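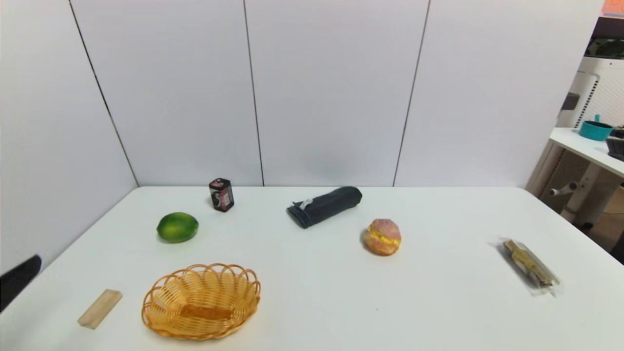
Packing demo was the part I'd driven out for, so I went there first and did the rest of Skevomham after. Open day, doors at 9 a.m., lot already full. Karla Salinas runs the gift basket side and had a white table at the back set up for anybody who wanted to see how a mixed basket gets planned. Oval wicker basket up front, honey colored, nice weave. Then the stuff to go around it: a lime, a little dark tin with a pink and white label, a gray cloth rolled up with its tag still on, a bun with yellow filling. Odd mix. Her point was that anyone can pack boxes of the same height, and the round things are where people get stuck.

Her order, as fast as I could write it down: cloth first, flat or rolled depending on the basket. Tin against the side. Round stuff in the middle. Anything in crinkly wrap goes last, on top, becuase it slides and it tears. She does not like shredded paper and said so twice.

They ship 4,000 baskets in December, about 100 a week the rest of the year. Seven people full time. More than I would of guessed from the size of the building.

Asked Shahram Ranjbar (buying) about snack bars. He likes clear wrappers — customers want to see the thing. Downside is glare in the catalog photos and every crease showing. Jimis, the cafe chain, orders 1,000 at a time for their hampers and wants them all laid the same way. He sounded tired of it.
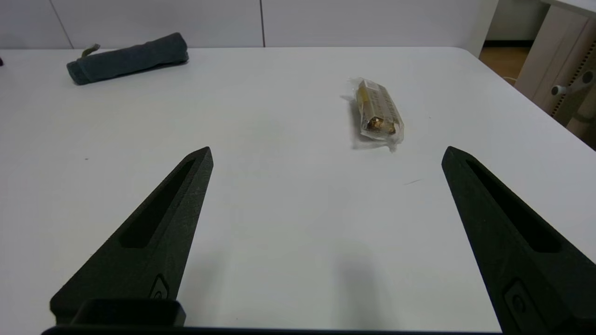 Snack bar in clear wrap, packing table.

After that the store room with Brian Biwott. Shelves to the ceiling, baskets nested by size, ovals kept apart from the rounds. Cold in there, bring a jacket. Cloths come in from Furna, folded, and get rolled on site. Didn't catch why they switched suppliers.

Coffee was good, line was long. Missed the ribbon talk at 11. Parking is free behind the building, use the second gate, the first one is deliveries only.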